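4 手持采集套件在浴室场景中的使用评估

4.1 评估对象与配置

本节评估的对象是 Vamari 手持采集套件。该套件由一对手持夹爪、一台头部相机、同步主机和配套的数据整理软件组成，供没有机械臂的团队录制双手操作示范。供货方将其分为基础版与双手版两种配置，本文使用双手版。两只夹爪外形基本对称，左右手不可互换，标定文件与夹爪编号绑定，更换夹爪后需要重新导入。

与遥操作方案相比，手持方案省去了从臂和底盘，操作者直接握持夹爪完成动作，末端轨迹由视觉与惯性数据联合估计。其代价在于，录得的轨迹不受任何关节限位约束，人能轻松做到的手腕姿态，目标机械臂未必可达。前一节在厨房台面任务上已经讨论过这一问题，本节不再重复推导，只报告在浴室洁具场景中得到的结果。

选择浴室洁具有两个考虑。其一，后续部署的目标任务为浴缸清洁与缸内物品收纳，训练数据应当尽量接近该环境。其二，浴缸内壁光滑、颜色单一，视觉特征稀少，对位姿估计是较为苛刻的条件。产品说明书给出的精度指标是在纹理丰富的桌面上测得的，不能直接用于这类场景。

4.2 场地与任务

录制在一间摆放有多件洁具的房间内进行，本文称为 Bovberg 场地。房间地面为带光泽的灰色石纹砖，一侧为窗，装有卷帘。任务围绕一只白色独立式浴缸展开，缸侧装有黑色弯颈龙头。录制期间不通水，所有任务均在干态下完成，因此结果不涉及水面反光和水滴附着镜头的情形。

任务分为四类：从缸底拾取小件物品；将小件物品沿缸沿放置；抓取并展开布料；以布料擦拭缸沿及龙头周边。前两类为单手任务，左右手各录一半；后两类为双手任务。每条示范以双手张开为起始姿态，以夹爪离开缸沿上方为结束。示范时长不作硬性规定，操作者按自己习惯的速度完成动作，中途失手的示范保留并打上标签，不删除。

小件物品的拾取主要检验指垫。Vamari 的指垫表面覆有细密的菱形网纹，两侧相对倾斜，张开时呈 V 形，越往下越窄。这一结构在抓取较薄的物体时依靠下端窄口夹持，抓取圆柱体时则由两侧斜面定心。腕部相机的视野较宽，在看到指垫的同时仍能看到缸沿、龙头乃至较远处的墙面与顶棚，见图 4。 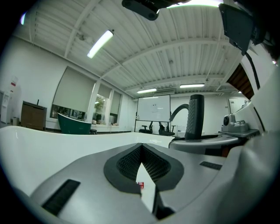 图 4　手持夹爪端相机视角。近处为指垫与红色小件，后方可见浴缸缸沿与龙头。

宽视野对位姿估计是有利的。缸壁本身几乎不提供可跟踪的特征点，在夹爪伸入缸内较深时，近处画面大部分为白色，跟踪主要依靠远处的灯具、横梁、窗框等结构。我们在预录阶段曾用遮光罩将视野收窄，跟踪丢失明显增多，随后恢复原始配置，正式录制均未使用遮光罩。

宽视野也带来两点不便。第一，顶部灯具常常进入画面，自动曝光在夹爪上仰时会迅速压暗，指垫附近的细节随之减弱。软件允许锁定曝光，但锁定值只能在录制开始前设置一次，录制中无法调整。我们最终对拾取和放置任务锁定曝光，对擦拭任务保留自动曝光。第二，房间中无关物体大量入镜，若直接用于策略训练，模型有可能依赖背景作出判断。训练前的裁剪与背景增强处理见第 5 节。

4.3 标定与录制流程

每次录制前按下列顺序操作：开启同步主机，等待两只夹爪完成自检；将两只夹爪平放于标定板上静置；操作者佩戴头部相机，正对标定板站立；双手拿起夹爪，各做一次完整的开合；最后沿缸沿上方缓慢移动一周，建立初始地图。说明书中没有最后一步，是我们在试录后加入的。缺少这一步时，系统往往在夹爪首次进入缸内时才开始建图，初始尺度偏差较大，后面的回环也难以修正。

夹爪底座上装有方形标记，用于从头部相机画面中估计两只夹爪的相对位置。双手任务对相对位置的要求高于对绝对位置的要求，因此该标记在擦拭和展开布料时十分关键。图 5 为头部视角的画面，此时两只夹爪位于操作者身前，浴缸在夹爪前方，缸内放有一块深色布料。 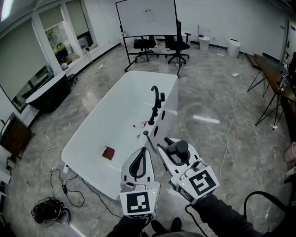 图 5　头部视角。双手各持一只夹爪，底座上的方形标记均在视野内。

头部画面与夹爪画面的时间对齐由同步主机完成。我们在每条录制的开头让两只夹爪相互轻触一次，以接触瞬间作为对齐的独立检验。检验中未发现整段漂移，但在主机连续工作较长时间后，个别录制的起始帧会晚于触发信号。重启主机可以消除这一现象。供货方在 Kultetti 软件的更新说明中提到过类似问题，我们所用版本尚未包含该项修复。

线缆是流程中需要单独安排的部分。所用夹爪以线缆连接主机，操作者绕缸移动时，线缆容易拖过缸沿或缠在椅脚上。我们规定操作者每条示范只在缸的一侧完成，需要换侧时先结束录制，理顺线缆后再开始下一条。这使任务之间的间隔变长，但减少了由线缆牵扯造成的腕部抖动。供货方另有电池背包可选，本次评估未采购，无法对其效果作出判断。

4.4 数据量与筛选

正式录制共得到 1,387 条示范。筛选分两步进行。第一步由软件自动完成，依据跟踪状态、丢帧情况和标记可见性给出通过或不通过的判断；第二步由人工复核，检查任务标签与起止位置。自动筛选剔除 277 条，其中多数为夹爪伸入缸底时跟踪中断，其余为双手任务中标记长时间互相遮挡。

人工复核阶段没有再作剔除，只对 385 条修改了标签或起止点。修改最多的是擦拭任务，原因是操作者在擦拭结束后习惯顺手整理布料，软件将整理动作也计入了任务时长。对此我们在标注界面中增加了“附加动作”一类，整理部分单独成段，训练时可以选择使用或忽略。

自动筛选的判断总体可用，但偏于保守。我们从被剔除的数据中随机抽取 100 条逐一回放，发现其中有一部分的中断十分短暂，且发生在夹爪静止时，对轨迹影响有限。若放宽中断时长的阈值，这部分数据可以保留。软件目前只提供“严格”与“标准”两档，未开放具体阈值，我们使用的是“标准”档。

4.5 各类任务的表现

拾取任务中，较大的失败来源是缸底与缸壁之间的圆弧过渡。物品滑到圆弧处后，夹爪需要倾斜才能对准，倾斜后底座容易碰到缸壁。操作者通常先用指尖将物品拨回平面，再行拾取。这种拨动动作被完整记录下来，对策略训练有一定价值，但在标签体系中没有对应的类别，暂归入“预调整”。

放置任务较为顺利。缸沿有足够宽度，小件物品可以稳定停留。问题主要出在龙头一侧，龙头弯颈和把手占据了上方空间，右手夹爪从外侧接近时视线受阻，操作者会侧身或改由缸内一侧接近。两种接近方式在数据中同时存在，训练时若不加区分，策略可能在二者之间摇摆。我们保留了接近方向这一字段，供后续条件化训练使用。

布料任务对指垫的要求与小件不同。网纹表面增加了摩擦，夹住布料后不易滑脱，但松开时布料纤维偶尔会挂在网纹上，需要轻抖一下才能放下。换用致密织物后该现象减少。配件中的 Requena 光面指垫不会挂布，但抓取薄片时容易打滑，我们在试用后换回了标准指垫。若任务以布料为主，光面指垫仍值得考虑。

擦拭任务的难点在于力。该套件不含力传感器，开合宽度可以读出，但压在缸沿上的力没有任何记录。同样的轨迹，人手可以顺着表面轻压，刚性较大的机械臂则可能压得过重。我们在部署端采用阻抗控制，将示范轨迹视为参考位置，法向力由控制器限定。对需要精细用力的任务，仅靠这套设备的数据是不够的。

4.6 操作者反馈与使用成本

参与录制的操作者均有双手示范经验，但此前未使用过该套件。反馈集中在以下几个方面。夹爪重心偏前，长时间伸入缸内时前臂较累，拾取任务宜安排在每段录制的前半部分。扳机行程较长，初次使用者往往合得不够紧，练习后可以适应。指示灯的位置便于余光确认，录制状态一般不需要转头查看屏幕。头部相机的固定带偏硬，低头看缸底时有下滑，需要重新收紧。

在耗材方面，指垫是主要的更换件。录制结束时标准指垫的网纹仍完整，边缘略有翘起，未影响抓取。方形标记为贴纸式，擦拭任务中若沾上污渍会影响识别，建议每段录制前用干布清理。标记贴纸破损后可以自行打印替换，但尺寸必须与标定文件一致，我们曾因打印缩放设置有误，浪费了一上午的录制。

供货方的技术支持以邮件为主，对标定类问题的答复较为具体，对软件内部阈值的询问则未给出数值。保修范围不包括线缆接头，而接头恰恰是移动录制中受力较多的部位，采购时应一并订购备用线。

4.7 局限

本节的结果仅来自一处场地和一只浴缸，光照以顶部灯具和窗外自然光为主，未系统地改变照度。深色或带纹理的缸体在跟踪上可能更为有利，但没有测试。操作者均为右利手，左手数据的动作质量可能低于右手，单手任务的左右对比因此不宜作过多解读。所有评价针对有线双手版，不适用于基础版。策略训练与实机部署的结果在第 5 节给出。

相关文章
手持夹爪与遥操作示范的轨迹可达性比较
弱纹理表面上的视觉惯性位姿估计
双手布料操作数据的分段标注方法
Kultetti 数据整理软件使用记录
用于洁具清洁的阻抗控制参数选择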